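Speaker notes: Renting a place for a week instead of booking a hotel
Travel evening at the Swanson branch library, Jul 24, 2021

Start with a show of hands. Who has rented a house or apartment on vacation before? Who is thinking about it for the first time? Go slower on the booking part if it is mostly first-timers.

Explain where the talk comes from. I spent 21 nights in June in Cernard, a small harbor town, split between two rentals. The first was an apartment above a bakery on the main square. The second was a house up the hill in Bundetti, the old fishing quarter. Same town, same month, very different stays.

Choosing the spot. Cernard is steep. A listing that says "five minutes from the beach" may mean five minutes down and a good deal longer back up with a bag of groceries. Tell them to look at the street on a map with height lines, or to ask the owner how many steps there are. My house in Bundetti had 37 steps from the road to the front door. I would still stay there again, but I would pack less.

Noise. The square is lively until midnight and the bakery starts before dawn. Bundetti is quiet except for the church bell. Mention earplugs.

Money. The price on the first page is hardly ever the price you pay. Read out the list: cleaning fee, linen fee, local tourist tax, deposit. Ask which of these are paid in cash on arrival. In Cernard the tax was cash only and the nearest bank machine was down at the ferry dock.

(Pause here for questions on prices. Keep it short.) 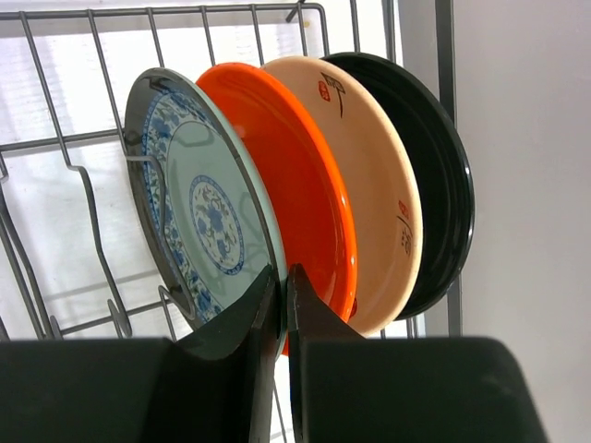
Eating in. This is where renting saved me the most. Breakfast and lunch at the house, dinner out every second night. Check before you go what is left in the kitchen for guests. Salt, oil and coffee filters are often missing. Shops in Cernard close for a long stretch in the afternoon, so buy food in the morning. The fish stall by the dock sells out early.

Getting around. The Humer ferry crosses the bay and stops at 3 beaches. Buy the return ticket on the boat going out. The last one back fills up, and people without a ticket wait on the dock. A car is no use in Bundetti, where the lanes are too narrow to park. I rented one for 2 days to see the inland villages and handed it back.

Arrival and departure. Get the key instructions in writing before you leave home. Save them on your phone so you can read them without a signal. Ask if you can leave bags somewhere on the last day. The bakery kept mine behind the counter and I had the whole afternoon for the coast path.

If there is time: the coast path itself. Start at the lighthouse, walk toward Bundetti, bring water. There is no shade on the first half. Wear real shoes.

Handouts are on the table by the door: ferry stops on one side, questions to ask the owner on the other.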